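Sponsored Walk for the School Library: All You Need to Know

Dear families and friends of Tevside Primary School,

As many of you know already, the sponsored walk will take place again in September. We start at 10 in the morning from the school playground, and we would be very glad to see the gate open early and the playground full before that. The money will go to the library corner, which has the same shelves and mostly the same books as when our oldest pupils were in Reception.

Last year's walk was for the climbing frame, and it brought in more than we had asked for. With the rest we paid for the new benches by the bicycle rack. I mention it for the parents who asked me at the gate where the remaining money went, and I am sorry that this was not written in the summer newsletter.

The school has nearly 210 pupils now and every one of them may walk, also the smallest. Brothers and sisters from other schools are welcome, and grandparents too. Dogs may come on a lead. Please do not bring bicycles or scooters this time, as the path by the river is too narrow for them when there are prams.
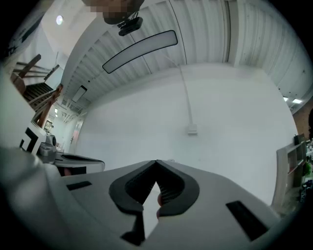
The route

We leave the playground by the back gate and follow the Inine Path down to the river. At the footbridge we turn left and stay on the same side of the water until the allotments. There the walk divides. The short route goes back through Baird Lane, past the church and home to the school. The long route continues to the old mill, goes round the pond and joins the short one again at the top of Baird Lane.

The short route can be done with a pushchair, with one exception, the kissing gate after the allotments. There is a wide farm gate next to it and the farmer has kindly agreed to leave it unlocked for the morning. Please close it behind you every time, even if you see other families coming. There are sheep.

The long route has a muddy part behind the mill. It was dry when I walked it in August, but after two days of rain it is a different matter, so boots are a good idea. Children in Years 1 and 2 who wish to do the long route must have an adult with them for the whole way. Older children may walk in a group with one adult for the group, if you write this on the form.

Sponsor forms

The forms will come home in the book bags. If your child's form has already been in a puddle, or has been used for drawing, you can take another from the tray outside the school office. Sponsors can give a fixed amount or an amount for each part of the route. Most people find the fixed amount easier, and we do too when we add everything together.

Please write the names of the sponsors clearly and in pen. Last year there were several forms in soft pencil, and in the end we had to telephone the families to ask what was written. Collect the money after the walk, put it in an envelope with the form, and write the child's name and class on the outside of the envelope. Children should not carry the envelope in a coat pocket. It is better to give it directly to the class teacher or to the office.

We do not ask for any minimum. A family which prefers only to walk, without collecting, is as welcome as all the others. 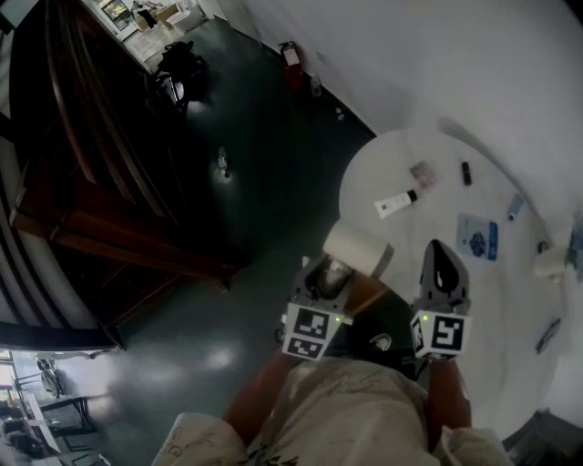 The round white table, with the paper towel.

Food and drinks

There will be tea, coffee and squash in the playground from the moment the first walkers come back. The Grenevia bakery is again giving us rolls, which is very generous, and we will sell them filled with cheese, egg or ham for £2 each. Cakes from home are very welcome. Please put a small note with the ingredients on the plate or the tin, especially if there are nuts or sesame in it, and write your name under the tin if you would like to have it back. I still have a blue one with a dented lid in my kitchen from last year.

We are trying to use fewer paper cups. If you can bring your own mug, you will get your first tea or coffee free. Children should bring a water bottle for the walk itself, as there is no tap on the route.

The book stall

This part is new. Next to the drinks we will have a stall with used children's books, all at 20 pence. You can bring books to the school hall in the week before the walk, between the end of lessons and the closing of after-school club. We would be most happy with picture books and with early chapter books in good condition. School textbooks, encyclopaedias and magazines we cannot take, and also no books with missing pages, although I understand it is difficult to throw them away.

The books that remain will be offered first to the classrooms. After this they go to the charity shop in Tevside. If you are bringing a large box, please speak with the office before you carry it across the playground.

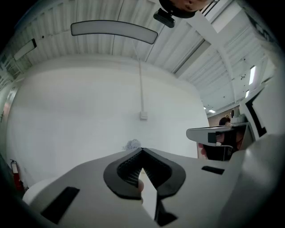
It would also help us to know which books the children would like to see in the library. There is a paper on the noticeboard by the hall door where they can write titles, or draw the cover if they do not know the title. Year 4 has already filled one side of it, mostly with football stories and books about sharks. The younger classes have been more quiet, so perhaps you can ask at home and help them to write something down.

Helpers

We need adults to stand at the points where the route crosses a road, also at the footbridge and at the place where the two routes divide. You will have a yellow jacket and a list of telephone numbers. A folding chair you must bring yourself, if you want to sit. We need some more people for the drinks, above all for the washing up at the end, which was done by too few hands last time.

If you can help for even half an hour, please leave your name at the office or write to the parents' group by the usual email address. Tell us if you would like to walk with your child too, and we will give you an early or a late turn so that you can do both.

If the weather is bad

Light rain will not stop us. If there is strong wind or the river path is under water, we will send a text message before 8 in the morning and put a notice on the school gate. In this case the drinks and the book stall move to the hall, and the walk will be held on another date in the same term. The sponsor forms remain valid, so please keep them in a dry place.

With many thanks, and see you at the back gate,
The Parents' Group, Tevside Primary School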